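# Golob Laundry Notes

A README for the laundry part of the Golob household set. Maintained by Nataša Živković.

12 shares - 3 comments

## What this is

Golob is a collection of labelled notes and pictures on ordinary laundry: sorting, loading, washing, unloading and folding. This part deals with front loaders only. The top loader material lives in Clustard and has its own README, with different field names, so please don't merge the two without reading both.

There are 1270 entries in the current version. Each entry is one garment or one piece of household linen at one step of the wash. A shirt that was sorted, loaded and folded has three entries, linked by the same item code.

I started it because I wanted consistent names for things. Everyone who had labelled laundry before me had used their own words, and we ended up with "PJ bottoms", "sleep pants" and "kids trousers" all meaning the same item. Most of the work since then has been tidying that up.

## Fields

**item_code** - a short code, unique to the garment. It stays with the garment across all steps.

**item_type** - one of the types in the list below. If the type can't be told from the picture, use `clothing_unsure`. Please don't guess.

**colour** - the main colour first, then any others. Plain words only. "Light blue" is fine, "periwinkle" is not.

**pattern** - plain, striped, checked, spotted, printed. For printed items there is a free text note where you can put what the print shows.

**size_group** - baby, child, adult, linen. Goes by the look of the item and not by the tag.

**step** - sort, load, wash, unload, fold.

**container** - basket, tub, bag, drum, bench, floor, other.

**notes** - anything else. Keep it short.

## Item types

Shirts, jumpers, trousers, shorts, pyjama tops, pyjama pants, dresses, skirts, socks, underwear, towels, face washers, tea towels, sheets, pillowcases, doona covers, bibs, aprons, clothing_unsure, linen_unsure.

Socks are entered one at a time, even when they've been balled up as a pair. I know this annoys people. Pairs were tried in version 2 and the odd socks made a mess of the item codes, so we went back.

## Labelling bunched items

This is where most corrections come from. Clothes in a basket overlap, and a bit of navy showing under a bit of cream might be one garment with a contrast band or it might be two garments. The rule is:

- If a seam joining the two colours is visible, it's one item.
- If no seam is visible, label only the part you're sure of and put "neighbouring fabric" in the notes.
- If you can't tell the top from the bottom of a garment, use `clothing_unsure`. Children's pyjamas are the usual offenders, as the sleeve and the leg look much the same once they're crumpled.

Cartoon prints should be described by what they are (animal faces, trucks, stars). Leave out character names, even when you recognise them. Letters in a print are noted as "letters" unless the whole word can be read.

## The machine

Front loader entries use these part names: door, hinge, gasket, drum, control label, filter panel. "Seal" and "rubber" were both in use for the gasket and have been changed over. The drum counts as a container as soon as any part of an item is past the gasket. An item hanging over the gasket, half in and half out, goes in as drum with "on gasket" in the notes.

Text on machines isn't transcribed. If there's a label, record the language where you know it and leave it at that. The part names above cover everything else we've needed so far.

## Known problems

- Pale greys and off-whites are inconsistent in the older entries. Cream was added as a colour in June and hasn't been applied backwards.
- Tuton exports drop the notes field when it runs past 100 characters. Use the Brornurent export if you need it whole.
- Towels are over-represented. There are a lot of towels in the world.
- Some unload entries were marked as load. Where the direction couldn't be settled, the step has been left blank.

## Corrections

Send the item code, the field and what it should be. One line each is plenty. I go through them on Friday and they turn up in the next version.

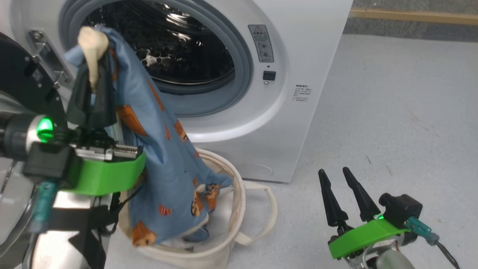
If a correction touches more than one step of the same garment, list every step - changes to item_type carry across by themselves, but colour and pattern don't yet.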